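From: Slamet Lumenta
To: the Fallberg walkers' list
Date: July 24, 2019
Subject: Re: Blisters, socks and the long road day

Hello all,

Thanks for this, Matton, and sorry for taking so long over it (I've been trying to get the beans in before they go stringy). I'll answer under your bits because otherwise I'll forget half of what you asked.

> I did the valley route at the weekend and by the time I reached
> the bus stop I had a blister on each heel and one under the
> little toe. The boots are two years old and have never done
> this before. Is it the boots or is it me?

Neither, I'd say! It's the road. On a path your foot lands a bit differently every step, up a root, down a dip, sideways round a puddle, and the rubbing gets shared out. On tarmac it lands the same way over and over and the same patch of skin takes the lot. I've got boots I can wear on the hill for a whole weekend and they'll skin my heels before lunch if I take them down the lane. So don't throw them out yet.

Try ordinary trainers for the road days. I know, I know, ankle support, my father would be horrified. But the stretch past the old wall is as smooth as a car park and you really don't need half a kilo of leather on each foot for it.

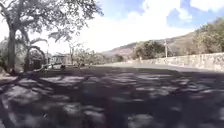
> What are people wearing for socks?

Two thin pairs for me, and has been since my twenties. The inner ones are the plain liner sort, the outer ones whatever's clean. Bonsu swears by a single thick wool pair and has never had a blister in his life, so there's no arguing with him. What I would say is turn them inside out and look at the toe seam. If there's a ridge you can feel with your thumb, your little toe will feel it too, and I bet that's where your third blister came from.

The other thing is to take them off at the halfway stop. Boots off, socks off, feet in the air for as long as it takes to eat a sandwich. People laugh at me for this every single time and then I see them doing it a month later. I carry a spare pair and swap, and hang the first pair off the back of the rucksack like washing.

> Do you pop them or leave them?

Leave them if you can get home on them. If it's small and not bothering you, put a plaster over it and forget it. If it's a big tight one and you've got miles to go, then I do let the fluid out, with a clean needle, at the edge, and I leave the skin where it is. Then a dressing, then tape over the dressing. I'm no nurse though, and anyone with diabetes or poor circulation should ask somebody who is before they go poking at their feet.

> And how far is it anyway? Mine felt a lot longer than it
> said on the sheet.

The sheet says 8 miles and I believe it, but that's from the church. If you started from the station, as I think you did, you had the extra bit at the beginning, all of it hard surface. There's 720 feet of climb as well, most of it in one lump after the farm, and coming back down the other side is where your heels get their revenge. Lace tighter over the ankle before the descent and looser again at the bottom. And go slower than you think you need to. The bend is a decent spot to slacken the laces off – there's shade just before it, and the low stone wall is a good height for putting a foot up on.
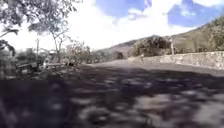

> Last one, what tape do you use?

Zinc oxide, the cheap white stuff from the chemist. I've tried the Skikel patches and they were lovely for an hour and then migrated into the toe of my sock, where they set like chewing gum. Maybe I put them on wrong. Put the tape on at home before you leave, on dry skin, and round off the corners with scissors so they don't roll up. A hot spot wants taping the moment you notice it, even if everybody else has to stand about and wait. We don't mind.

While I'm here, does anyone still have my little red foot file tin? It's got the good scissors in it. I lent it out in December on the Boxing Day walk and haven't seen it since.

See you on the next one, in trainers I hope,

Slamet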